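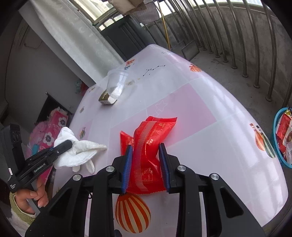
## Apprentice intake: roof framing and exterior carpentry

Clamimlow has opened its fall intake for apprentice carpenters at the Satthorpe yard. Applications close on October 19, 2025. There are six places: two in roof framing, the rest in siding and exterior trim. Framing apprentices report to Archie MacKinnon and trim apprentices to Nhung Tô.

**Term and hours.** The first period runs for 157 paid working days, classroom days included. Site hours are 7:00 to 3:30 with a half-hour unpaid lunch. Overtime is voluntary during the first period and must be approved in writing by the site lead. Travel between the yard and a site counts as paid time. Travel from home to the yard does not.

**Entry requirements.** Applicants must be 18 or older on the start date, hold a valid driver's license, and be able to carry sheet goods up a ladder with a second person. A fall protection card is required before any work above the first floor plate. Applicants without one are booked on the next yard course at company cost. Prior trade experience is not required. School or military shop training may be credited against the classroom portion if a transcript is supplied.

**Tools.** Apprentices supply a framing hammer, a 25-foot tape, a speed square, a chalk line, and a tool belt. Saws, nailers, and harnesses are issued from the store and signed back in at the end of each shift. Boots must have a protective toe.

**Selection.** Amândio Meireles reviews the written forms. Those who pass are called for a measuring and layout test, which takes up to two hours and includes marking out one common rafter from a given pitch and span. Calculators are allowed; phones are not. Results are sent by mail.

Forms are at the yard office, or from Diệp Lại in payroll. Current laborers who want to transfer use the same form and keep their present rate until the transfer date.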